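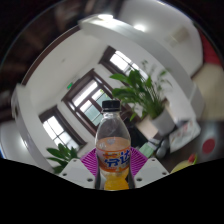 Gulla opens the office fridge to imported soft drinks

DROLSIDE, November - Gulla, the drinks wholesaler that has kept the workplaces of Drolside in sparkling water for longer than most of them have had working lifts, is adding bottled drinks from overseas to its office deliveries. The first boxes go out this month.

The new list, called Zetum, has 21 drinks on it. Many come in clear plastic bottles, so that staff can see what colour they are letting themselves in for. Orange is well represented. Labels stay as the makers printed them, with a small English sticker for the ingredients, and customers who cannot read the rest are invited to be brave.

Zetum follows a spring trial at Brabec, the shared office building by the canal, where 307 tenants were given the run of a mixed fridge and asked to fill in a card for every bottle they opened. More than 500 cards came back. The fruit drinks did best, the unsweetened teas had a small and rather stern following, and one card said only "not before lunch".

"We had been selling offices the same six drinks for years and they had been too polite to mention it," said a spokesperson for Gulla. "The cards were less polite. We have kept the ones we can print."

Offices can order a mixed box or choose their own bottles, with no contract and no minimum term. Deliveries are made before 9am and empties are taken away on the next visit, provided they really are empty and have their caps on. Gulla will also lend a glass-fronted fridge to any customer taking 300 bottles or more a month. It hums a little.

A tasting will be held on the ground floor at Brabec on Saturday from 11am. Entry is free and open to anyone who works in Drolside, including those who would prefer not to be in an office building on a Saturday. Cups are provided.

Price lists and order forms are available from the Gulla trade desk.

ENDS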